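Garment Sorter and Folder (Shirts), Part Time

Ruvia — Cheetham workroom

Posted in August. Open until filled.

Ruvia buys, repairs and resells secondhand shirts. We are hiring a part-time sorter and folder for the button-up line in our Cheetham workroom. The job is hands-on work with clothing for the whole shift. There is no selling, no phone work and no contact with customers beyond the occasional person who comes to the wrong door looking for the store.

Last month the workroom handled 3,131 shirts. Most of them were men's and women's button-ups in cotton, flannel and oxford cloth. Plaids are the largest group by a long way and they are also the slowest to fold well, because a crooked front shows on a plaid in a way it doesn't on a plain white shirt. If you have patience for that sort of thing you will get on fine here.

What you will do

Shirts arrive in bags from our pickup points and from Plesovari, who collect on our behalf. You will empty the bags onto a table, pull out anything that isn't a shirt, and check each piece for stains, missing buttons, worn collars and torn plackets. Shirts that need a button go to the mending shelf with a tag pinned to the left cuff. Shirts that can't be sold go into the rag bin. Everything else gets buttoned, folded and stacked.

Our fold is as follows. Button the collar, the third button and the last button. Lay the shirt face down and smooth the back from the yoke to the hem. Bring one side in to the middle of the back, turn the sleeve down along the fold, and repeat on the other side. Fold the tail up a hand's width, then fold the body up to meet the bottom of the collar. Turn it over. On plaids and stripes, the lines at the placket should run straight from the collar to the bottom edge. We will show you this on your first day and you will have a board to fold on until you don't need one.

Stacks are 5 high. Any more than that and they lean in the cartons. Finished stacks are labeled by size and pattern and go on the carts for the Friday truck.

You will also spend part of each shift on plain housekeeping: sweeping up thread and lint, breaking down bags, refilling the tag box, wiping the tables before light-colored shirts go on them.

Who we are looking for

Someone who can stand for most of a four-hour shift, with breaks. Someone who can lift a full bag of shirts from the floor to a table. You should be able to read small print on care labels, with glasses if you use them, and tell similar colors apart well enough to match a replacement button to the thread.

Experience in a laundry, a dry cleaner, a thrift store or a clothing store is useful. It isn't required. Several of the people now on the shirt tables had never folded anything for pay before they came here.

You do not need to sew. If you can sew on a button, say so in your application, as there is extra time on the mending shelf for people who want it.

We are not a scent-free workroom. Secondhand clothing comes in smelling of detergent, perfume, cedar and sometimes smoke. If that is a problem for you, please think about it before applying.

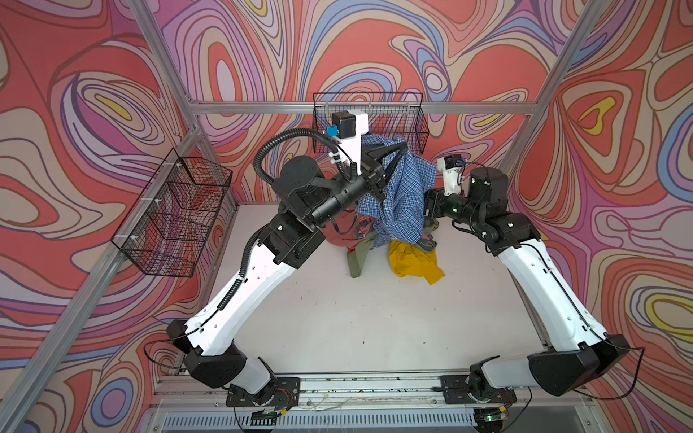 Hours and pay

Shifts run from 8 a.m. to noon or from 1 p.m. to 5 p.m. We would like someone who can do four shifts a week and who can take at least one of the afternoons. You can tell us which days suit you and we will try to keep them the same from week to week. The afternoon before the truck leaves is the busiest and everyone takes a turn at it.

The job is paid by the hour. We do not pay by the piece and there is no daily count to meet. New people are slow for the first two weeks — that is expected. Pay is the same during training as after it. The rate will be given to you in writing before the trial shift, and the trial shift is paid.

We close for one week at the end of December. Shirts tend to pile up after that, and there are usually extra hours in January for anyone who wants them.

What we provide

Aprons, gloves, dust masks and a locker. Tables can be raised or lowered, and there are rubber mats to stand on. There is a kitchen with a microwave and a refrigerator. After your first month you may buy shirts from the workroom at cost.

Street parking is free on our side of the block but it fills up early. The 109 bus stops at the corner.

About the workroom

We share the building with Joltis, who have the ground floor. Our entrance is the gray side door and up one flight of stairs. There is a freight elevator, and you are welcome to use it if stairs are hard for you. The shirt side has room for 3,000 pieces waiting to be sorted, and in spring it gets close to that. It can be warm in the afternoons. We have fans, but they are kept away from the folding tables.

The radio is usually on at low volume. Headphones are fine as long as you can hear someone speaking to you.

How to apply

Come by the side door on any weekday between 9 a.m. and 11 a.m. and ask for an application, or leave a letter in the Ruvia mailbox downstairs. A résumé is fine but we don't need one. Please tell us:

Your name and the best way to reach you
Which shifts you can work
When you could start
Any experience with clothing, laundry or mending
Whether you would like mending hours

We answer every application, normally within two weeks. If we would like to go further, we will invite you for a paid trial shift at the tables. Wear closed shoes and something you don't mind getting lint on.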